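Jun 25, 2022
By Lies Bakker, second-year automation group

Report on the open day at Huvum: handling of household goods

1. Purpose of the visit

Our group attended the open day at Huvum as part of the module on handling systems. Each student was asked to choose one station and report on it. I chose the two-arm sorting station, run by Borislav Nedeljković. Sherif Ouali took the conveyor line and reports separately.

The station was set up to show pick-and-place work with goods of mixed shape and stiffness. The presenter gave a talk of 20 minutes and then took questions while the arms were operated. Visitors stood behind a rope at 200 cm from the table.

2. Grippers

Both arms carry two-finger grippers. The fingers are slotted, which according to Mr Nedeljković saves weight at the end of the arm, where it matters most for speed. Grip force can be set in steps up to a limit of 100 N. For the open day it was kept well below that.

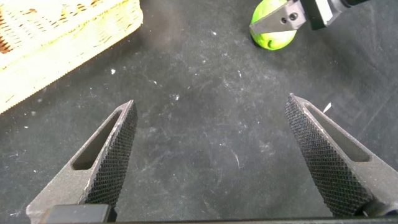
Fig. 1. Open gripper fingers with knurled pads on the facing sides; finger of the second gripper at upper right, near the green ball.

The pads are the part that wears. Huvum replaces them after around 300 hours of use, or sooner if the pattern has become smooth at the tip. A smooth pad still holds a box well enough, but cans and fruit begin to turn in the grip when the arm changes direction. I asked whether a softer pad had been tried. It had -- a rubber one from Dastico -- but it picked up dust and had to be cleaned too often.

3. Goods and sorting rule

The rule explained to us was simple: groceries go to one basket, everything else to the other. The operator chooses the order. No weighing or barcode reading is involved at this station, and the arms do not need to know the exact position of an item beforehand.
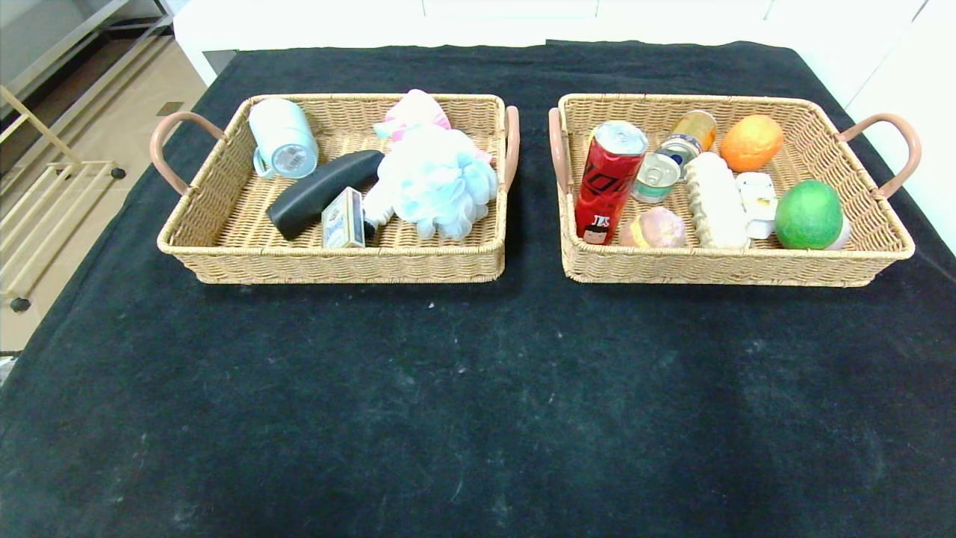 Choice of grasp was the main subject of the talk. For each item the operator has to decide where the fingers close and from which direction they approach, and a full basket leaves little room for either. A can on its side, like the short silver one beside the red can, offers two usable grasps: across the body or over the two ends. The egg carton is harder. It should be taken across its narrow side, and with other goods on both sides of it the fingers have to come straight down. The bath puff in the other basket is a different case again, as it gives way under the pads and the finger opening says little about how firmly it is held.

4. Remarks

The talk was clear on mechanics and rather thin on control. Cycle times were not given, so no comparison with the Sirneck cell from our June laboratory work can be made. I have asked for the pad drawings and will add them as an appendix if they arrive -- the request went through Gorazd Radulović.

Recent reports
Conveyor line at Huvum (Sherif Ouali)
Laboratory notes: the Sirneck cell
Suction cups compared (Bujar Petkov)

Contact: automation group office, Ivanov building | © 2022 | Back to top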